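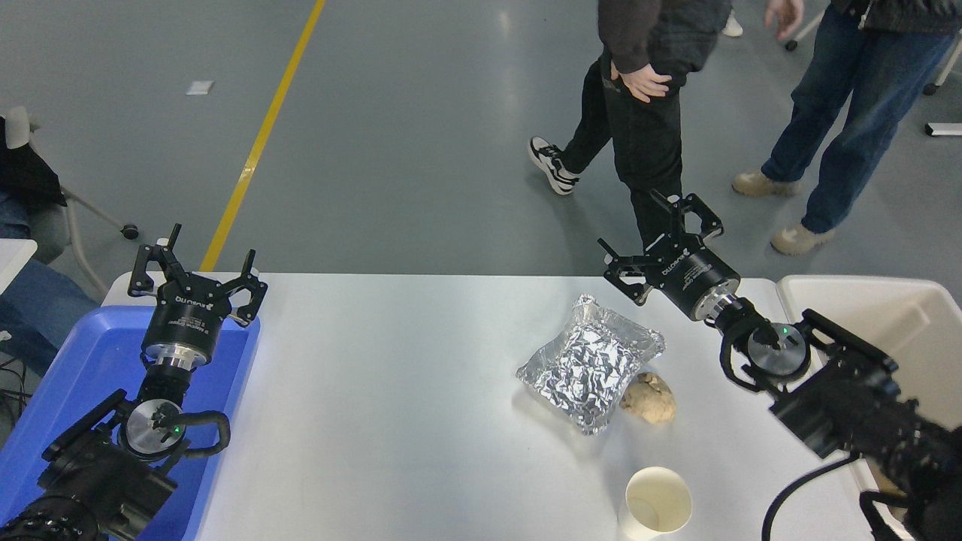
Parbridge Allotment and Garden Society
Minutes of the March general meeting

We use cookies to improve your visit. By continuing to browse you accept our cookie policy. Accept / Manage settings

Present: 21 members. Elmarie Oosthuizen in the chair.
Apologies: received from the Drinby Lane plot holders, who were at their own meeting on the drainage work.
The meeting opened at 7 p.m.

1. Minutes of the last meeting

Agreed as correct with one change. Under Item 4 the hedge to be cut back was the north hedge by the compost bays, not the one along the road. The chair signed the corrected copy.

2. Matters arising

The gate lock has been replaced. Keys for the old lock no longer work and can be thrown away. Members who have not picked up a new key should ask at the shed on any morning when it is open. There is a $5 deposit per key, refunded when the plot is given up.

The broken pane in the seed store has been boarded over. Glass is on order from Flesmont Glazing, who could not give a date.

The letter to the town about the streetlight outside the lower gate was sent. A reply came saying it has been logged. No further action for now.

3. Water

The main supply will be turned back on in the last week of the month if there is no frost in the forecast. Members were asked to check that the taps nearest their own plots are closed before then. Last year two were left open and the path by the tool shed flooded.

There was a long discussion about hoses. The rule at present is that hoses may be used for filling barrels but not left running on a bed. Several members said this was not being followed on the upper site. One member said the rule was unfair to anyone with a plot more than 100 feet from a tap, as carrying cans that distance is hard on the knees. It was suggested that a second tap be put in halfway up the main path.

Agreed: get a price for the second tap and bring it to the next meeting. The hose rule stays as it is until then.

4. Seed potatoes and bulk order

The potatoes have arrived and are in the seed store in their sacks. Members who ordered should collect them soon, as the store is too warm for them to sit long. The supplier was out of the red variety and sent a second early in its place. Anyone who does not want the swap can have their money back.

The onion sets are late. The manure delivery from Mthembu Farm is confirmed and will be tipped by the lower gate as before. Please do not park there that week. Barrows should be returned to the rack after use - three were left out over the winter and one has rusted through.

5. Vacant plots and waiting list

There are five vacant plots, all on the upper site. Two are badly overgrown with bramble. It was agreed to offer those two at half rent for the first year and to split one of the larger plots into two if the next people on the list would prefer a smaller one.

A member asked if people already holding a plot could take a second. The chair said yes, but only after everybody on the waiting list has been asked.

6. Rats

More have been seen near the compost bays. Cooked food, bread and meat must not go in the bays. Members were reminded to turn their own heaps and to pick up spilled chicken feed. Poison will not be put down because of the dogs and the owls. The sides of the third bay need new mesh along the bottom and this will be done at the next work morning.

7. Summer show

The classes will be the same as last year, with one added for a single jar of chutney. Runner beans will be judged in sets of seven this time, as sets of nine kept out people with small plots. Entries to be staged by 10 a.m. and not removed before the prizes are given out.

It was asked if the show could move to the Drinby hall, which has more parking. Most present wanted to stay on site. No vote was taken. 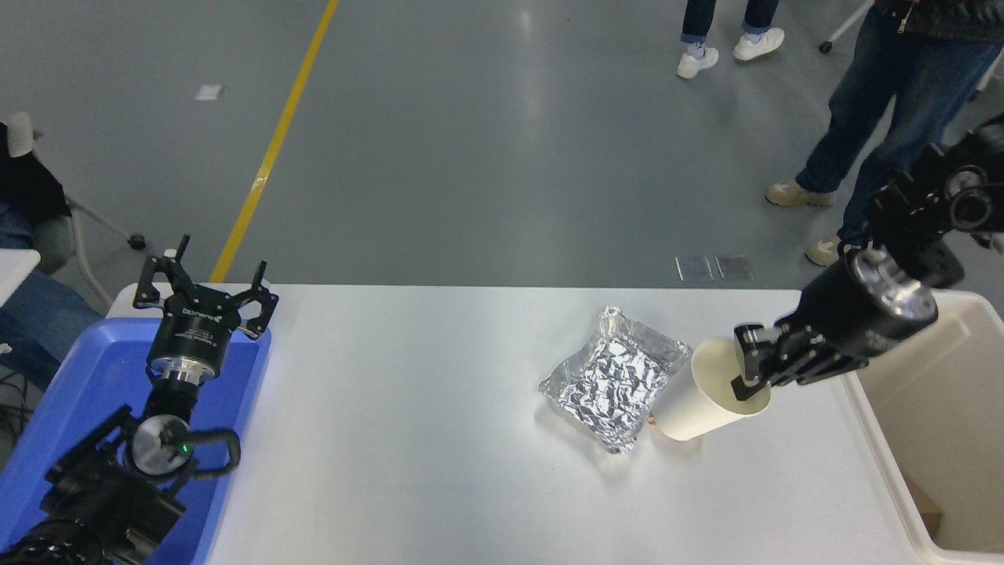 8. Any other business

The strimmer is back from repair and must be signed out in the book.

A pair of green gloves and a small hand fork were left by the upper tap and are now in the shed.

One member asked that bonfires not be lit before dusk while washing is out in the gardens behind the site. Agreed, and a notice will go on the board.

The meeting closed at 8:40 p.m. The next meeting will be in the same room at the same time, with the price for the tap as the first item.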